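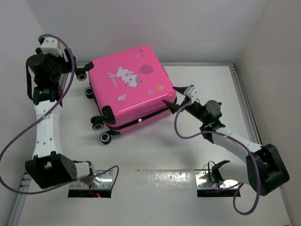 The two-arm packing cell at Nirkgate with the pink test suitcase between the grippers.

Cable snag stops the suitcase cell
Tuesday
By Gemechu Dinsa

Print this article | E-mail this article

The suitcase cell at Nirkgate was down for 11 hours last week after the left arm pulled its gripper cable tight and faulted in the middle of a turn. There were no injuries, and the case came out with a scuff on one corner guard.

The purple cables on both arms run outside the links, with slack left in a loop near the base. On the left arm the slack had worked its way down past the elbow over a long shift. When the wrist rotated to reach for a wheel, there was not enough cable left at the top. The gripper lost its signal and stayed closed. The right arm kept pushing for 2 seconds before the controller stopped it.

That delay is the part we are treating as a safety matter. Both arms should stop together when either one drops out. Mbwambo, who maintain the controller for us, found that the shared stop had been left off after the June software update. It is back on and has been tested from both sides.

Until the new cable clips arrive from Forier, please do the following:

Check the slack on both arms before the first run and every 600 cycles after that.
Run at the reduced speed setting.
If an arm faults, press the stop and wait 5 minutes before reaching into the enclosure, even if the other arm looks still.

Log any snag under Firik in the fault book, including ones that clear without a stop.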